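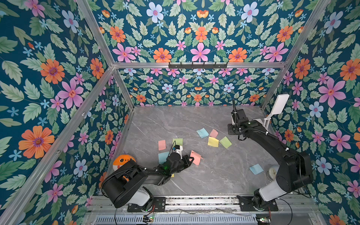 Item 1. Sticky note layout on the marble-pattern top

The notes are in mixed pastel colors (light blue, pink, salmon-pink, yellow, light green) and lie at various angles. Four of them sit close together near the center-right. The group discussed what the finished state of the tabletop should be. Two options were put forward:

Option A: sort by color, one row per color, edges parallel to the near edge of the table.
Option B: gather all notes into a single stack, any color order.

Option A was adopted. Option B hides the lower notes and makes a later check by eye impossible. Salmon-pink and pink are to be treated as separate colors. The Drultberg office asked for this in writing, and the wording will be added to the layout sheet.

Item 2. Spacing and alignment

The current layout sheet gives no gap between rows. Agreed value: 2 cm between rows, with notes in the same row allowed to touch but not overlap. A note turned slightly off square is acceptable if it does not cross into the next row. Overlap counts as a fault.

A question was raised on whether the gray pattern of the top makes row edges hard to judge. No change to the top was agreed. Tape lines were considered and turned down, as adhesive residue was a problem on the previous top.

Item 3. Wall covering

The floral paper with the deep teal background stays up on all walls through the end of March. Skollov asked whether a plain covering could be fitted sooner. The pink and orange flowers are close in tone to some of the notes, and this was the reason for choosing the pattern, so the request was declined. The pattern name is to be entered in the room record, where the field is still blank.

Item 4. Hook rack

The black rack on the top bar of the back wall has no assigned use. Proposal from Amarasinghe: hang small bags of spare notes from it, sorted by color. Objection: bags would cover part of the upper back panel. Decision deferred. The rack stays empty until then.

Item 5. Supplies

Stock stands at about 1,000 notes across all colors. Yellow is lowest. Notes with curled corners or weak adhesive are to be thrown out, not put back on the pad. Dritero quoted for pastel pads in mixed packs only. A quote for single-color packs is to be requested before any order is placed.

Actions

Update layout sheet with row spacing and the pink/salmon-pink wording. Owner: Drultberg.
Enter wallpaper pattern name in room record. Owner: Skollov.
Send sketch of bag positions on the hook rack. Owner: Amarasinghe.
Request single-color quote from Dritero. Owner: Skollov.

Item 4 carries over to the next meeting. Start time unchanged.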